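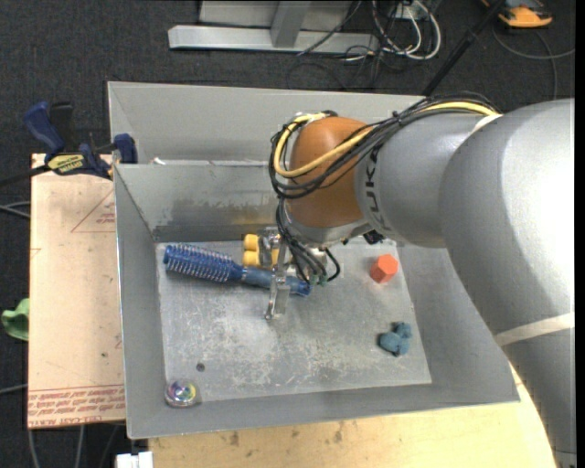 Speaker notes: Keeping a shared calendar people will use
Last updated: January

Opening. Say my name, say I run the office side at Cerico. Thank Mohsin Afridi for the invite. Talk is 30 minutes, questions after. Handout is by the door.

Start with the double booking. Two client meetings, same room, same hour, and both groups standing in the hallway. Both had the room on a calendar. They were different calendars. Pause here and ask who has been in that hallway.

Where we were. At that point we had 11 calendars across the company. One for rooms, one for leave, one per team, a few left over from people who had moved on. Everyone kept their own up to date and checked nobody else's. Don't spend long on this part, most of the audience will have the same setup.

What we did first. Ruby-Lee Tapsell went through all of them and asked each owner one question: who reads this? If the only reader was the owner, it became a personal calendar and came off the shared list. That got us down to four. It took longer than the software change did. Mention that the Skisau office skipped this step and had to go back to it in the spring.

Naming entries. Read out the bad ones: "Meeting," "Call w/ J," "HOLD???" Then the format we use now:
Who, what, where. "Gunawan, contract review, small room."
No initials. New people don't know who J is.

Holds. A hold lasts 3 days. After that it gets confirmed or deleted, and anyone may delete it. This rule got the most complaints. Expect a question on it. Answer: we tried asking people to clear their own holds and the rooms stayed full of them.

Leave. Goes on the calendar when it is approved, never when it is requested. Show as all day even if the person is out for an afternoon, with the hours in the title. Some teams put the reason for the absence in. Ask them to take it out.

Recurring meetings. Give every one an end date. When it runs out, the organizer has to decide whether to set it up again. The Vekent project check-in was still on our calendar long after the project closed, and two people were still dialing in. (Wait for the laugh, move on if there isn't one.)

What still doesn't work. Time zones. Travel time. People who accept everything and then don't show up. I don't have a fix for the last one and would like to hear from anyone who does.

If running short on time, cut Leave and go straight to Recurring.

Questions. Repeat each one into the mic before answering.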